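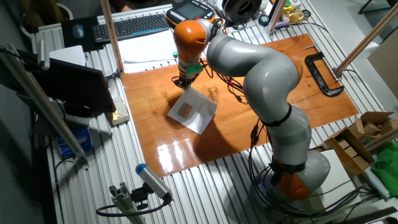
Fig. 1. Wooden board laid on a slotted aluminum table, with a small tan pad on a white paper sheet.

Storwood Technical Program
Course 171, Bench Practice
Handout 14: Overlay Boards, Clamping and Bench Layout
Prepared by Marlina Ginting. Exercises revised in May by Gangadharan Kulkarni.

1. Scope

These notes cover removable work surfaces placed on top of a slotted metal table. They assume the handout on flatness and the handout on friction. Adhesives and vacuum fixtures are treated separately.

An overlay board is a flat panel that sits on the table and takes over as the working surface. The table still supplies stiffness and support. The board supplies a continuous face, which the slots interrupt, and it can be marked, drilled or replaced without touching the table.

2. The slotted table

A slotted aluminum top consists of parallel ridges separated by grooves. Fig. 1 shows such a top under a large orange-brown board. The ridges run toward the front.

Properties to note:

Contact is limited to the ridges. A thin board spans each groove as a short beam. With closely spaced ridges the deflection between them is small, but a narrow foot or a point load should still be placed over a ridge where possible.

Debris collects in the grooves and also on the ridges. Grit on a ridge lifts the board and leaves it rocking. Wipe the ridges before the board goes down, then wipe the underside of the board.

Slots give access in one direction only. A fastener can slide along a slot but cannot move across it. Fix the crosswise positions first when planning a layout.

Loose sheets, small pads and pins do not behave predictably on a slotted top. Paper loses support over the grooves and a pin can roll into one. A continuous board removes both problems.

3. The board

3.1 Flatness

Check the board on the table on which it will be used. Press each corner in turn. If one corner moves, rotate the board a half turn and repeat. A fault that travels with the board belongs to the board; a fault that stays in place belongs to the table or to dirt.

Do not pull a twisted board flat with clamps and then treat it as flat. It will be flat at the clamps.

3.2 Movement with moisture

Solid wood changes width as its moisture content changes. Change along the grain is usually neglected in this course. For estimates across the grain we use:

change in width = width x coefficient x change in moisture content

Take a solid board 600 mm wide, a coefficient of 0.002 per percentage point, and a change of 3 percentage points.

change in width = 600 x 0.002 x 3 = 3.6 mm

This is enough to shift any reference mark measured from the far edge. Measure from a fixed edge or, better, from a mark close to the work. Panel products move much less in their plane and need their own coefficient.

3.3 Surface finish

A glossy finish wipes clean and shows grain clearly. It also reflects. The board in Fig. 1 carries bright reflections from the lights overhead, and a small object placed in one of these areas is harder to judge by eye. Its edge and the highlight compete.

Three remedies are accepted for the exercises: move the object, move the lamp, or put a matte sheet under the object. Sanding the board is not accepted. The boards are shared between sections.

4. Paper as a local ground

A white sheet on a darker board gives a tan or brown part a distinct outline. It also gives the part a defined area, so that its position can be recorded relative to the edges of the sheet.

Paper adds a sliding layer. There are now two interfaces, part to paper and paper to board, and the weaker one governs. For a light part that is only to be viewed, an untaped sheet is acceptable. For anything to be pushed, tape the sheet on at least two opposite edges.

Use one sheet. A stack slides within itself. Replace a sheet that has been creased, as a crease can raise one side of a small flat part and change its apparent shape.

When recording a position, state the reference corner first, then the distance along the near edge, then the distance away from it. "Slightly left of center" is adequate for a sketch and inadequate for a setup sheet.

5. Clamping

5.1 Placement

A C-clamp acts on a small area. Place it where both jaws have full contact, with the screw square to the face. A clamp set at an angle to the faces tends to walk as it is tightened. Put a pad between the upper jaw and a finished surface.

A clamp laid down on the board is storage. It contributes its own weight and nothing more. Before work begins, each clamp should be either tightened in position or put away from the working area. The same applies to pins and other thin metal pieces, which can end up beneath a sheet or a part.

5.2 Resistance to sliding

Let W be the weight of the board and whatever it carries, F the force of one clamp pressing the board to the table, n the number of clamps, and mu the friction coefficient between board and table. Neglecting friction at the jaws:

resistance = mu x (W + nF)

Given W = 171 N, F = 600 N and mu = 0.25:

No clamp: 0.25 x 171 = 42.75 N
One clamp: 0.25 x 771 = 192.75 N
Two clamps: 0.25 x 1,371 = 342.75 N

The first result explains why a large board that feels heavy when lifted still creeps when leaned on. One clamp more than quadruples the resistance to straight sliding.

5.3 Resistance to turning

A single clamp leaves the board able to pivot. A sideways push far from the clamp acts on a long arm, and the clamp can resist it only through a small contact patch. Two clamps at a wide spacing are the minimum for measured work. Diagonal corners are preferred when the table allows it.

6. Layout around the board

Divide the table into a working area and a holding area. The working area contains the part, its ground sheet and the tool in use. Everything else goes to the holding area, commonly the back edge.

A keyboard and mouse at the back of the table are workable for occasional entries. Loose papers placed in front of the keyboard tend to migrate onto the board, so clip them or file them. Small packages should be kept together at one side — foil packaging in particular, as it adds further reflections. Cables need slack, but a loop should not rest where a part will be set down.

Upright wooden posts near the table edge limit how a board can be brought in. Check the path before lifting, and slide the board on from the clear side.

7. Setup sheet

Complete in pencil before the instructor's check.

Board identification and face used
Direction of ridges
Rocking test result, each corner
Clamp positions
Ground sheet: size, taped or untaped
Reference corner
Position of part
Items left in the holding area

8. Exercises

8.1 Repeat the calculation in 5.2 with mu = 0.4. State the number of clamps needed to resist a straight push of 500 N.

8.2 A solid board 450 mm wide gains 2 percentage points in moisture content. Using the coefficient in 3.2, find the change in width. Which edge would you choose as the reference, and how would you fix it?

8.3 Place a small flat pad directly on a glossy board and sketch its outline from a standing position. Put a white sheet under the pad and sketch it again from the same position. Mark where the two outlines differ.

8.4 Tape a sheet along one edge only. Push a light part toward the taped edge, then away from it. Record which interface slips first in each case.

Submit 8.1 and 8.2 on paper. Sketches for 8.3 stay in the bench notebook. Boards go back in the rack on edge, finished faces together, with the protective sheet between them.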